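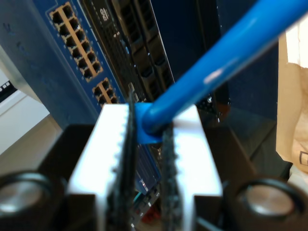 A blue Ethernet cable with a moulded boot at the connector.

The slow end of the village

When Manju Pathak moved her bookkeeping business home in February, she paid for a fast line and got a slow one. The fault was in her own house. The router stood behind the television, two thick walls from her desk, and by four in the afternoon her calls were breaking up.

Her provider, Clalix, offered a dearer package. Her neighbour Pallavi Kaushik, who has wired houses for 11 years, told her to leave the package alone and run a cable up the stairs. It cost her less than £50, clips included.

Kaushik sees the same thing in most of the older houses she visits. People test the speed beside the router, get 300 megabits, and then work in the back bedroom with a fraction of that. She starts by moving the router into the open. After that she wires whatever stays put, such as a desktop computer or a printer, and leaves the wireless for phones.

Pathak has kept her old package. The cable runs along the skirting board, painted over on the landing.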